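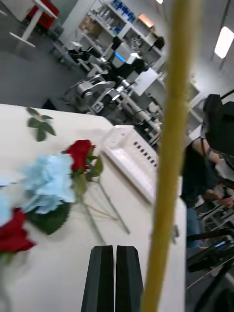 Fiche de contrôle, atelier de composition florale (fleurs artificielles)
Local Irnel, table blanche
Date : 14 janvier 2020
Contrôle fait par : Rocío Figueroa
Relu par : Darmawan Wattimena

1. Plateau de la table
Stable, pas de jeu aux pieds. Conforme.
Commentaire : nettoyer au chiffon humide seulement. Le produit Zotness laisse un film, ne plus s'en servir ici.

2. Fleurs et feuillage posés sur la table
À ranger.
Commentaire : hortensia bleu pâle et roses rouges posés à même le plateau, tiges en travers. Un brin de feuilles détaché vers le bord opposé. À remettre avec le reste ou à jeter s'il ne tient plus.

3. Tiges
À vérifier une par une avant la prochaine séance.
Commentaire : passer la main gantée sur toute la longueur. Si un fil métallique dépasse, recouper et gainer au ruban. Les tiges ne doivent pas dépasser du plateau côté passage.

4. Pétales et cœurs de fleurs
Tirer légèrement sur chaque tête. Une tête qui se déboîte est mise de côté, pas recollée à chaud sur place.

5. Bac blanc en plastique à fentes
Posé de biais sur la table. À remettre parallèle au bord.
Commentaire : contrôler le rebord au doigt (arêtes, éclats). Ne rien y laisser de coupant. Un bac fendu part au rebut, il en reste 2 en réserve chez Benítez.

6. Pinces coupantes et cutters
Comptés et rangés dans l'armoire fermée à clé. Conforme.
Commentaire : le cahier de sortie n'était pas signé en avril dernier, il l'est maintenant.

7. Pistolet à colle
Cordon à remplacer. Hors service jusqu'au remplacement, étiquette rouge posée.
Commentaire de D. W. : commande passée chez Fargate, réf. à reporter au registre.

8. Sol et passage
Pas de rallonge au sol pendant les séances. Ramasser les chutes de tige à la fin, elles roulent sous la semelle.

9. Stockage
Cartons de 20 kg maximum sur l'étagère basse. Rien au-dessus de 200 cm.

Points ouverts : 2, 3, 5, 7
Prochain contrôle : avril, même fiche. Garder celle-ci dans le classeur du local.

Visa : R. Figueroa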